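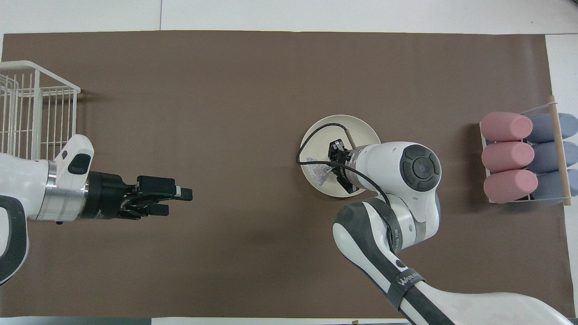 Shamim Dhanial asked whether the two-arm cell means fewer people on the dish line. It does not change the headcount for this period. It changes what those people do, and the answers below cover the points raised most often since July.

## Work and staffing

**Which tasks move to the cell?**
Scrubbing of round plates. Glassware, knives and pans stay with the hand-wash station.

**Who runs it?**
One operator per shift, signed off on the Prornau controller. Training takes 4 hours and is paid at the normal rate.

**Does my job grade change?**
Operators move up one grade after 24 logged shifts. Everyone else keeps their current grade.

**Can I decline to train?**
Yes. Tell Mohsin Rajput in writing. Declining has no effect on scheduling.

## Daily operation

**What does the operator set up?**
Flat brown paper over the tabletop, a plate between the arms, and a metal scrubber. Replace the paper when it tears or bunches up. A light crease is acceptable.

**May I reach in to move a plate?**
Only after pressing Hold and waiting for the steady amber light. An open gripper is not a sign that the arm has stopped.

**What if a cable catches on something?**
Press Hold, then call maintenance. Do not pull the cable free by hand.

**How long does a restart take?**
Around 2 minutes. Both arms return to their home positions first, so stay behind the floor line.

## Records

**Are operators timed?**
The Skiketti log stores cycle counts and faults by station. It does not store names, and supervisors may not use it for individual reviews.

**Where do I report a fault?**
Use the Enow form on the break room tablet. Include the fault code and the shift.

Last revised 29 August 2024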